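Projects > Teline > Questions and answers

E-mail this page | Print this page
Reading time: 2 minutes

Teline: your questions about the snack counter recordings

We get a lot of friendly mail about Teline, so we've gathered the usual questions in one spot. Do write if yours is missing!

What are you collecting?

Short examples of two-armed counter work, which Sistomico uses to train its control model. Each example covers one small job from start to finish, and so far we have 621 of them that passed review.

Do the arms work by themselves?

During collection, no. A person guides them the whole way, and the model learns later from what was recorded – camera views, joint positions and gripper openings together.

Why sandwiches?

Well, we love a sandwich, but they're also a lovely challenge. Bread is soft, fillings slide, and a grip that suits a bottle may be far too firm. Operators record 20 tries per layout, then move the other items around and begin again.

Do you keep the clumsy ones?

Yes, with a label. A dropped sandwich and a good recovery can teach the model plenty, so please don't delete yours.

What does the counter look like during a sandwich job?

The left arm does the holding, over the beige tray, with drinks and snacks left out nearby.
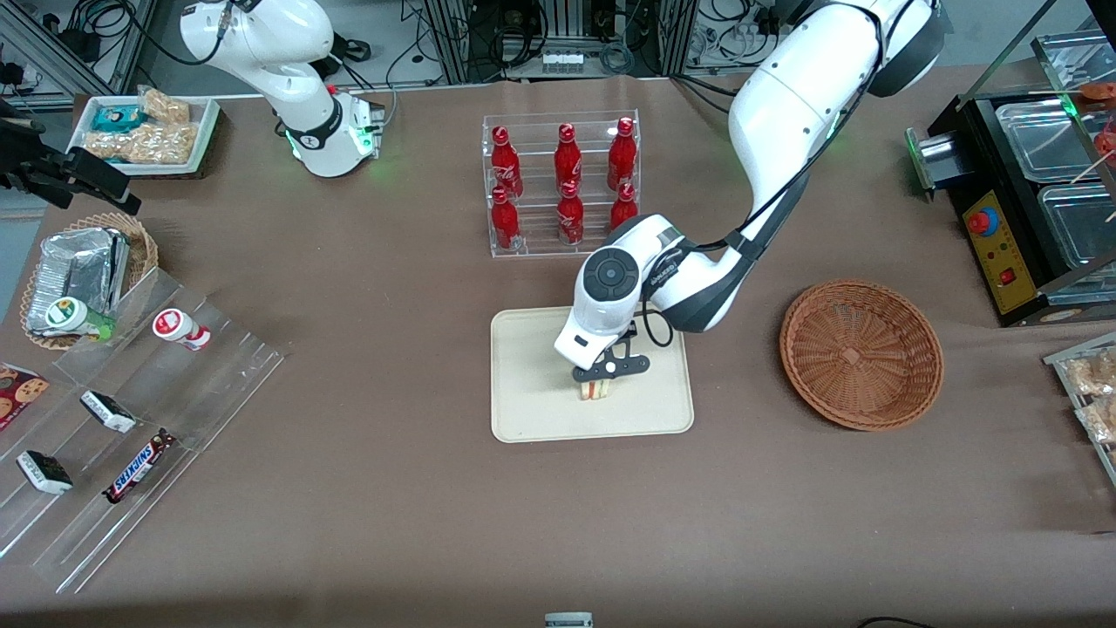
Can I help record?

We'd be delighted! New operators start in September, and a first session runs roughly 50 minutes, with breaks.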